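침실 정리의 기준은 치수에서 나온다
숙박시설 객실 운영 담당자 타라스 멜니추크 인터뷰

타라스 멜니추크(Taras Melnychuk)는 장기 투숙용 아파트를 운영하는 사달레로(Sadalero)에서 객실 정리 기준서를 작성한다. 기준서의 적용 대상은 262실이다. 호텔과 달리 투숙객의 개인 의류가 방 안에 있는 상태에서 작업이 이루어지기 때문에, 문서의 절반 이상이 침구와 옷의 취급 순서에 할애되어 있다. 인터뷰는 9월 오후, 회사 린넨실 옆 사무실에서 진행했다.

첫 질문은 작업 순서였다. 그는 침대부터 시작한다고 했다. "침대는 방에서 가장 넓은 수평면입니다. 옷을 개려면 평평한 면이 필요한데, 일반 가정용 침실에 그 용도의 탁자가 있는 경우는 드뭅니다. 그래서 침대보를 먼저 펴고, 그 위를 작업대로 씁니다."

침대보를 펴는 방식에도 규정이 있다. 발치 쪽 모서리를 먼저 맞추고 머리판 방향으로 당긴다. 반대로 하면 발치에 남는 천의 길이가 매번 달라진다는 설명이다. 테두리 무늬가 있는 제품은 테두리 선을 매트리스 모서리와 나란히 두면 별도로 재지 않아도 된다. "무늬 없는 침대보는 눈으로 맞출 기준이 없습니다. 신입에게는 테두리가 있는 것으로 연습을 시킵니다. 선이 비뚤어지면 본인이 바로 압니다."

매트리스 위로 늘어지는 천의 주름은 어디까지 허용되는지 물었다. 그는 최종 점검 전까지는 손대지 않는다고 답했다. 옷을 올리고 내리는 동안 천이 다시 밀리므로 중간에 펴는 것은 작업 시간만 늘린다. 주름은 침대 위 물건을 모두 치운 뒤 한 번에 편다.

의류 접기로 화제를 옮겼다. 청바지는 좌우 다리를 겹치고, 밑위의 돌출부를 안으로 넣어 긴 직사각형을 만든 다음, 밑단에서 허리 방향으로 접는다. 접는 폭은 보관할 서랍의 안쪽 깊이에 따라 정한다. 사달레로의 객실에는 파타두스(Fatadus)의 서랍장이 들어가 있고, 기준서에는 서랍장 모델별로 접는 횟수가 표로 정리되어 있다. "사람마다 접는 법이 다른 건 상관없습니다. 서랍이 닫히면 됩니다. 다만 같은 방에서는 같은 폭이어야 쌓았을 때 기울지 않습니다."

쌓는 순서에 대해서는 견해가 분명했다. 두꺼운 데님은 접힌 부분의 반발력이 크다. 얇은 옷을 맨 위에 두면 이동 중에 미끄러지고, 맨 아래에 두면 들어 올릴 때 형태가 무너진다. 그는 얇은 옷을 데님 사이에 끼우는 방법을 쓴다. 무게가 위에서 눌러 주고 아래에서 받쳐 주기 때문에 두 손으로 한 번에 옮길 수 있다고 한다. 더미의 높이는 제한하지만, 기준은 벌수가 아니라 턱 아래로 시야가 확보되는지 여부다.

담요와 두꺼운 침구는 별도 항목이다. 부피가 커서 수납장에 바로 들어가지 않는 경우가 많고, 들어가더라도 다른 물건을 먼저 빼야 한다. 기준서는 이런 침구를 머리판 쪽 한구석에 모아 두고 마지막에 처리하도록 하고 있다.
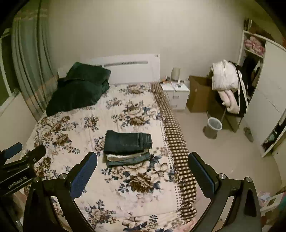

"의자가 제일 늦습니다." 멜니추크의 말이다. 옷이 쌓인 의자는 세탁할 것과 다시 입을 것이 섞여 있어 판단이 필요하다. 작업자가 임의로 분류하면 투숙객의 문의가 들어온다. 지금은 의자 위의 옷을 한 벌씩 침대로 옮겨 접되, 세탁 여부는 가리지 않고 한 더미로 둔다. 세탁은 투숙객이 따로 요청한 것만 받는다. 이 규정을 넣은 뒤 의류 관련 문의는 월 2건으로 줄었다.

상자는 바닥에 두되 벽에 붙인다. 뚜껑을 열어 둔 채로 쓰고, 통로 쪽에는 놓지 않는다. 퇴실 예정인 방에서는 키스페(Quispe)에서 납품받는 종이 상자를 쓰는데, 높이가 있는 규격은 바닥부터 채우기 불편해 무거운 옷을 먼저 넣도록 안내한다. "높은 상자에 얇은 옷부터 넣으면 나중에 청바지가 눌러서 다 구겨집니다. 침대 위에서는 데님 사이에 끼우고, 상자에서는 데님을 밑에 깝니다. 순서가 다르다는 점을 교육 때 두 번 말합니다."

침대 옆 협탁은 범위가 좁다. 상판의 먼지를 닦고, 조명의 위치를 벽 쪽으로 맞춘다. 작은 물건은 들어서 닦은 뒤 원래 자리에 내려놓는다. 서랍은 열지 않는다. 예외는 퇴실 점검뿐이며, 이때는 위 칸부터 연다. 아래 칸을 먼저 열어 두면 위 칸 안쪽을 볼 때 무릎이 걸린다.

작업 시간도 물었다. 침실 한 칸의 기준 시간은 900초이고, 초 단위로 적는 것은 일정 관리에 쓰는 제네오(Geneo) 프로그램의 입력 단위가 초이기 때문이다. 의자에 옷이 쌓인 방은 1455초로 잡는다. 차이의 대부분은 접기에서 발생한다. 그는 이 수치를 더 줄일 계획이 없다고 했다. "줄이면 접는 폭이 흐트러집니다. 그러면 서랍 앞에서 다시 접게 되고, 그 시간은 기록에 안 잡힙니다."

다음 개정판에서는 니트류 항목을 손볼 예정이다. 현재는 접기만 규정되어 있으나, 두께에 따라 말아서 넣는 방식을 시험하고 있다. 서랍 깊이별 표도 그에 맞춰 다시 작성한다. 옷걸이 규정은 이번 개정 대상에서 빠졌다.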